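4.2 Evaluation of the RobotAI hand-held kit

The RobotAI kit was tested as a commercial alternative to our own data collection tool. It is sold as a complete unit with a two-finger gripper, a camera mount and recording software, and was used as delivered. Firmware was held at the June release throughout. Two operators recorded 416 demonstrations in 6 furnished apartments, working from the task list in Section 3. Each demonstration consisted of one pick and one place. Soft and thin items were included on purpose, as the supplier's data sheet gives grip limits only for rigid objects.
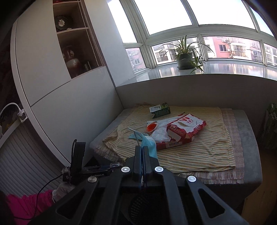 Figure 5. RobotAI gripper with its fingers at a light blue face mask on a bed. Other items, including a milk carton on its side, rest on the striped sheet.

Of the recorded demonstrations, 254 involved items resting on bedding. These took longer to complete than the same picks from a desk, mainly during approach, when operators corrected the finger height more than once. Pose tracking was lost in 5 demonstrations, all of them recorded facing a bright window. The lost segments were discarded and not repeated. Finger wear was not measured. The Inton kit, reviewed in Section 4.3, was given the same task list but has a narrower opening, and its results on bulky items are therefore reported separately.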